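About Vukness

Vukness publishes short fiction by people who haven't published much of it. We put up one story a week, 52 a year, and we've done that long enough to have opinions about it. Struan Pollock started the site and still edits most of what appears on it.

You've probably read a few pages like this one. They tend to promise a home for bold new voices and stories that change lives. We don't know what a bold new voice is, and we've never had a letter from a reader whose life changed. We have had letters from readers who finished a story on the bus and missed their stop, and we were pretty happy with those.

What we publish

Stories about people in ordinary places who want something and may or may not get it. Families, neighbors, old friends who owe each other money. Romance is fine, and so are ghosts if they behave like people. We're wary of the beautiful stranger who arrives in a small town and upsets everyone. It can be done well, but we see a lot of them, and most arrive with nothing to do except be looked at.

We also doubt the twist ending. If the whole story depends on the last line, we usually guess it by page 2. Kitchens, on the other hand, we never get tired of. Put two characters who aren't speaking in a room with a stove and we'll keep reading for quite a while.
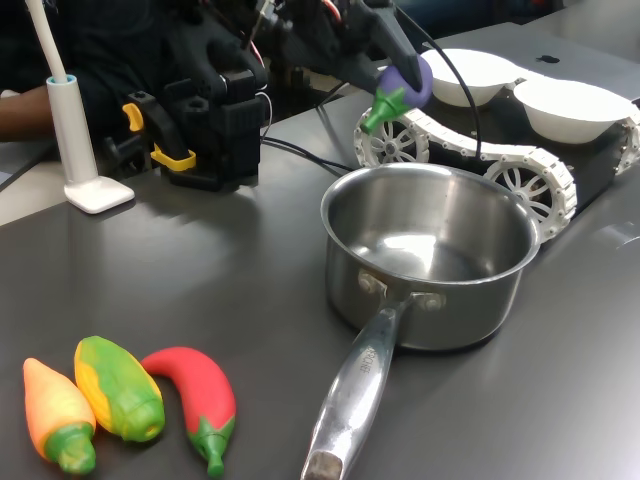 How we pick

Every story is read by two people before anyone says yes or no. Struan reads the ones they disagree on, and he's overruled both readers more than once, not always wisely. He turned down "The Thaler House" twice before the author sent it a third time under a new title. It's still one of our most-read pieces. He says the second draft was worse. The readers say it was the same draft.

We don't use a scoring sheet. We tried one for a season, and the stories that scored highest were the ones with nothing wrong with them, which made for a dull spring.

What we don't do

We don't sell courses, and we don't charge reading fees. Contests we're suspicious of in general - 200 people pay so that one can win, and the losers don't even get a note. If somebody tells you an editor can teach you to write in six easy lessons, ask to see the editor's own stories.

We do send notes when we can. They're short and sometimes blunt. A note from us means we thought the story was worth arguing with, so please don't take it as an insult. You're free to ignore it. Plenty of writers have ignored us and sold the story somewhere else.

The Vandthorpe stories

The nearest thing we have to a series is the Vandthorpe stories, which are set in one made-up town and written by three different authors. It wasn't planned. One of them borrowed another's street, the third borrowed the bakery, and by then there was no point pretending it was an accident. The authors don't agree on where the river is. We've stopped trying to fix it, though readers still write in, and one of them mailed us a map.
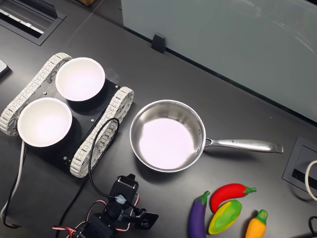
A second town, Terthorpe, has begun to turn up in the background, mostly as somewhere people threaten to move. We've been asked if there'll be a book. Maybe. We've heard plenty of small publishers announce a book and then go quiet, so we'd like to have it printed before we say anything more.

Sending us a story

We're open to submissions every January and closed the rest of the year. Send one story, in any font you like, with your name on it. Skip the paragraph explaining what it means. If you've been published before, you can mention it, but we read that part last.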